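7.3 Preparing and loading hangers

Applies to the Wavov wardrobe rail, standard and wide versions. Fit the rail and tighten both end brackets (section 7.2) before any hangers are loaded.

1. Clear a flat, clean surface, such as a table or worktop.

2. Lay the hangers down flat, with all hooks pointing the same way.

3. Check each hanger for cracks, paying attention to the neck and the ends of the arms. Discard any that are damaged.

4. If the hangers have ribbed grip sleeves, check that each sleeve sits firmly on the arm. A sleeve that turns freely will let garments slide.

5. Stack matching hangers one on top of another so that the bars and grips line up. Keep different shapes in separate stacks.

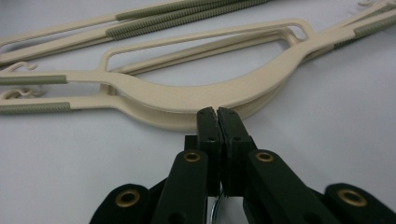 Thịnh Võ writes that grips left in a hot loft over the summer went tacky and marked a pale shirt, and asks for a storage note to be added. See the caution below.

CAUTION: Do not store hangers with rubber or soft plastic grips near a heater or under an uninsulated roof. Wipe the grips with a damp cloth and let them dry fully before use.

6. Lift one stack at a time – no more than eight hangers – and hook it over the rail from the front.

7. Separate the hangers and spread them evenly along the rail. Leave 20 mm between heavy coats.

8. Load garments from both ends towards the middle.

NOTE: Hooks with a very small curl may not pass over the wide rail. Use the Usow adaptor clips supplied in bag C, one per hanger.

For trousers and skirts, go to section 7.4.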